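Does labeling more data ever stop helping?

wamley_dan
We sort support tickets with a model trained on 181 hand-labeled examples. My manager wants to buy labels from Lokico until accuracy "goes up." I say fix the ones we have. Talk me down.
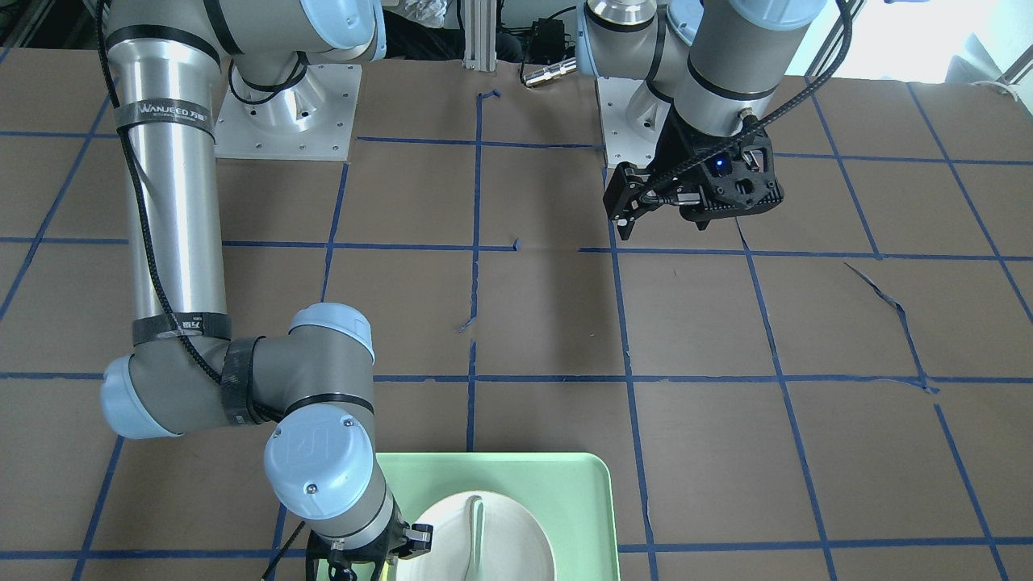 tapedeck17
Your labels are probably a mess, so I'm with you. When we audited ours, two people had read the same guide and come away with different religions. Think of the black straps holding the cable along that arm: dull stuff, and I'd still check it before ordering a second arm. Relabel a small batch blind and compare.

Senutum_fan
Disagree. 181 is tiny. You can polish it all June and it will still never have seen a refund request written in all caps.

wamley_dan
It has seen 17 of those. All from one customer.

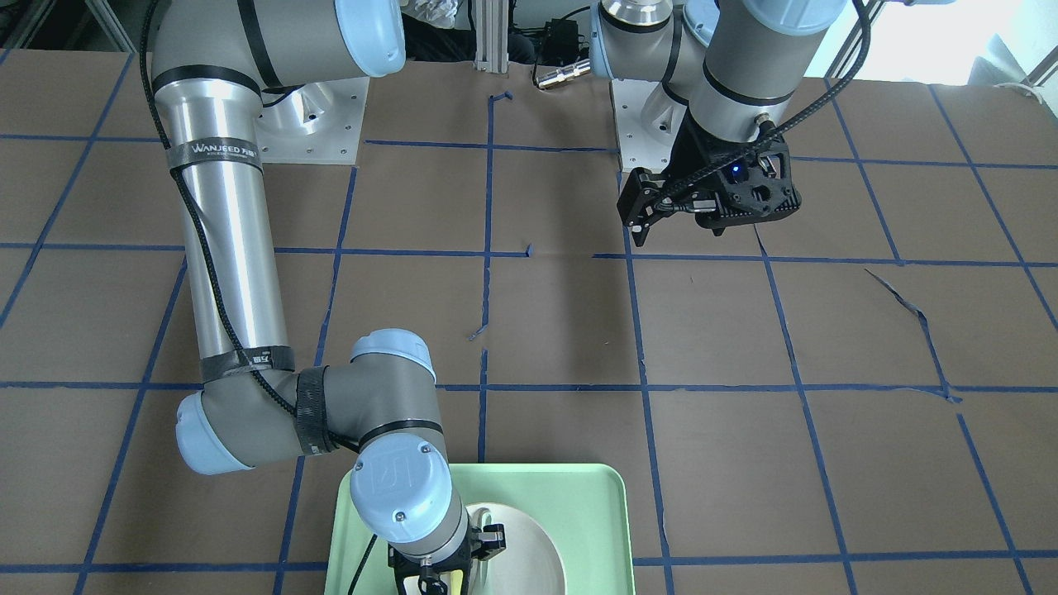 Syafiqah Oei
Sunday, May 13, 2018

You're both arguing about size when the question is coverage. List your ticket types, then see which ones have fewer than eight examples. Buy labels for those and leave the rest alone. I did this with four categories and the bill was small enough that finance thought it was a typo.

Senutum_fan
Fine, but that's still more data. I'm counting it as a win.

tapedeck17
Count it however you like, you still need a guide people can follow.

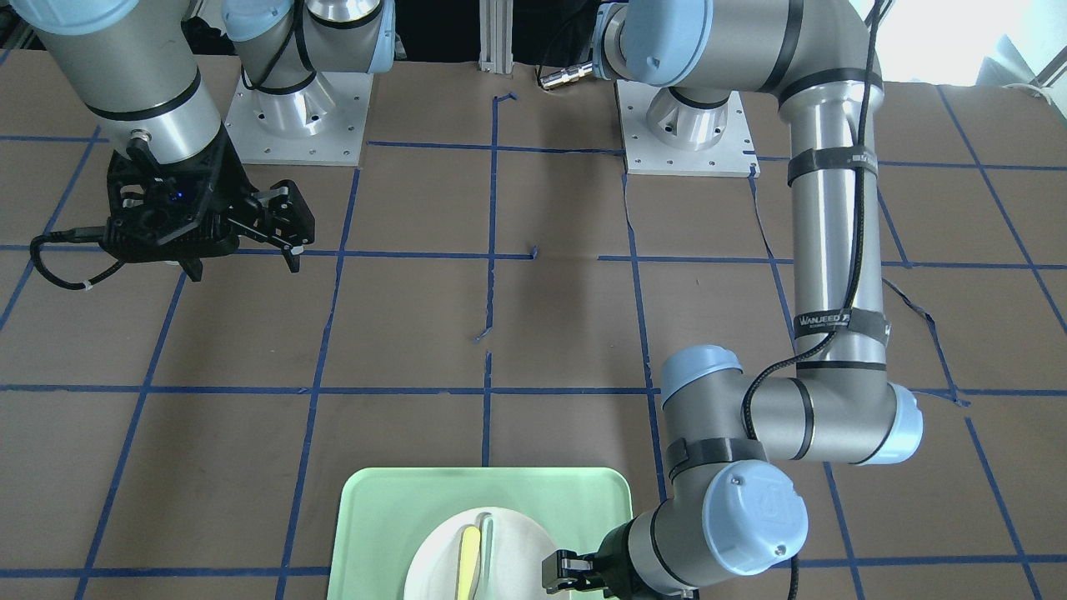

Blue tape grid on brown paper, with a black gripper above it

wamley_dan
Showed this to my manager. She has asked Takagi for a quote as well.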